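Why Do Checkers and Chess Use Squares?

Grab a checkerboard. Dark, light, dark, light. Easy to make, easy to read. Your eye finds its place fast, even way across the table.

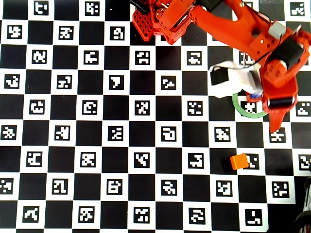 How pieces move

Checkers go on one color only. Always slanty, corner to corner. Reach the far side and you get a king! Kings can go backwards too.

Chess is trickier. A bishop stays on its own color the whole game. A knight swaps color evry single jump. Try it, you'll see.
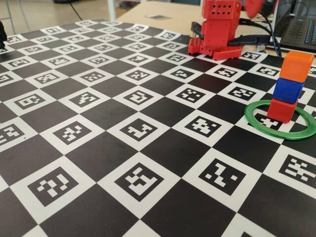

Vandana asked if you can play checkers on the light squares instead. Sure, just both pick the same color before you start.

Big boards, little boards

A chess board is 8 squares by 8. That's 64. Some checkers boards are bigger, 10 by 10, with more pieces and longer games. Things far away look smaller, so the back rows seem squished when you sit down low.
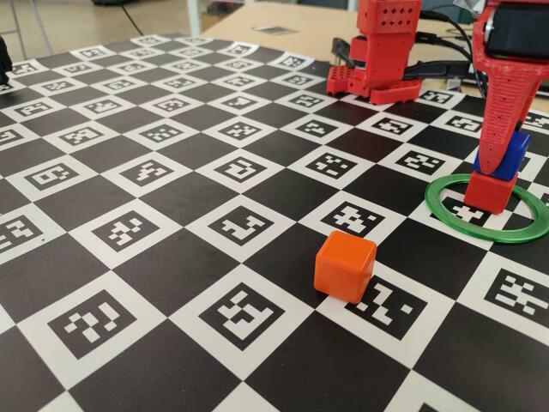
Cover the board with dominoes, two squares each. Every domino sits on one dark and one light. Now leave out 2 opposite corners. They are the same color! So the dominoes can't ever fit. Try anyway, its fun.
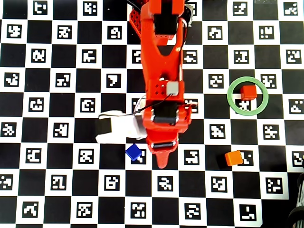
Your turn

Paper, ruler, black crayon. Draw 7 lines across and 7 down inside a big square. Color every other box. Buttons for pieces. Go play!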